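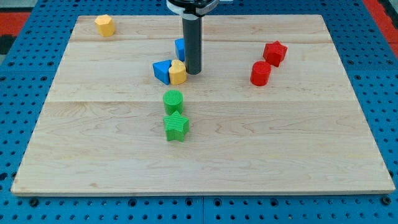 Ticket 183 - Arm drifts to the right on pushes
Project: Flarker block pusher, Ollside shared workshop
Opened by: Clementina Torres
Status: open, waiting on a part

Hello all. Sorry for the long note, but I've been at this most of July and would rather write it all down while it's fresh.

When I ask the arm to push a block straight away from the front of the board, it starts off nicely and then wanders to the right. Over a full stroke I measured 33 mm of drift, and that's with the slow setting. The blue triangle is the worst of the lot, though I expect any block with a slanted side will slide off the tip if the line isn't true. The cylinders roll round the tip a bit but mostly go where they're told.

What I've tried so far:

Re-ran the Cunetti calibration from scratch, twice. No change.

Checked that the board hadn't shifted on the pegboard. It hadn't, but I marked the corners in pencil anyway.

Swapped the long rod for the short one. Drift dropped by more than half, which made me sit up - it looks as if something is tilting, and the long rod just shows it more.

Took the rod out and looked at the collar. One grub screw was a quarter turn loose. Nipped it up, ran 59 pushes in a row, and the drift was much smaller for the first dozen or so before creeping back.

Update, 19:40. Had another go after tea with a dial gauge borrowed from the lathe corner. The collar bore is slightly oval, so the screw can't hold the rod square for long. I've ordered a new one from Guerreiro and wrapped the rod in a turn of thin brass shim for now.

If you use the arm before the part comes, please keep to the slow setting and leave the shim where it is. The log from tonight is run 1959 in the shared folder.

Clementina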